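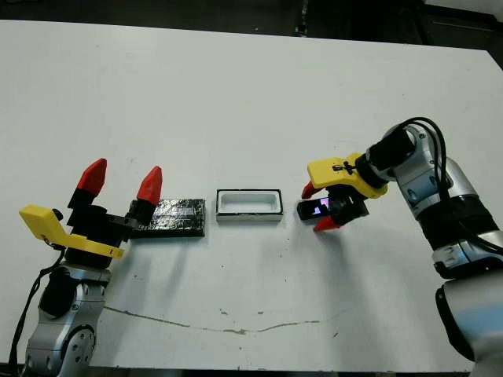
Ranking points not updating after retirement in doubles qualifying

Status: Resolved
Product: Prunico Tour Results, hosted
Reported by: Wellum tournament desk
Priority: 2

Problem
Points from the Ullano Open were posted for singles but not for doubles qualifying. The ranking table still shows the December totals for every pair in that draw. The list holds 2,041 players and the singles rows are correct.

Steps to reproduce
Open the doubles qualifying draw. Enter a result with the code RET in the second set. Close the draw and run Post Points. The job ends with "Complete, 0 rows written."

Log
09:10 Ticket opened. Draw export attached by the desk.
09:35 Reran Post Points on a copy of the draw. Same message.
10:05 Removed the RET result from the copy and entered a full score. Points posted normally. Fault is tied to the retirement code.
10:40 Checked the singles draw. It has two retirements and both posted. Singles uses the old score parser; doubles was moved to the Xu parser in the last release.
11:20 The Xu parser expects a match tiebreak field when the format is set to short doubles. With RET in the second set the field is blank, the match is read as unfinished, and the whole draw is held back.
11:50 Asked the desk to confirm the score. Confirmed as 6-3, 2-1 RET.
13:15 Workaround sent, see next entry.

Workaround
Open the match, set Tiebreak to "Not played," save, then reopen and close the draw. Run Post Points again. Do not type 0-0 in the tiebreak field. It is stored as a played set and changes the set ratio for both pairs.

14:00 Desk applied the workaround. Rows written for all pairs. Spot check of 5 pairs matches the points table, including 200 for the top qualifiers.
14:30 Parser fix logged for the next patch. A blank tiebreak will be accepted with RET, DEF and W/O.

Open item
The public ranking page is cached and may show old totals until the overnight refresh. Manual purge is available under Admin, Cache, Rankings.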